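Seawater stain tricks for island kitchens, tested
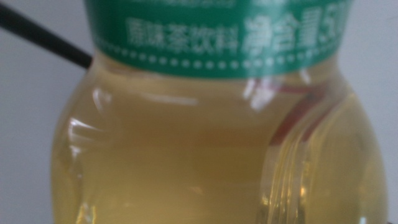 Clear plastic bottle, green label.

Every ferry stop near Marnurari sells a miracle fix for the salt crust on kettles and taps. I doubt most of them. Jeanie Dunbar swears by lemon peel, and I rubbed for 15 minutes with little to show. Plain white vinegar, left on for 35 minutes and rinsed, did better. Skip the "reef mineral" powder, whatever the stall claims. Dry your fish knives after rinsing, too.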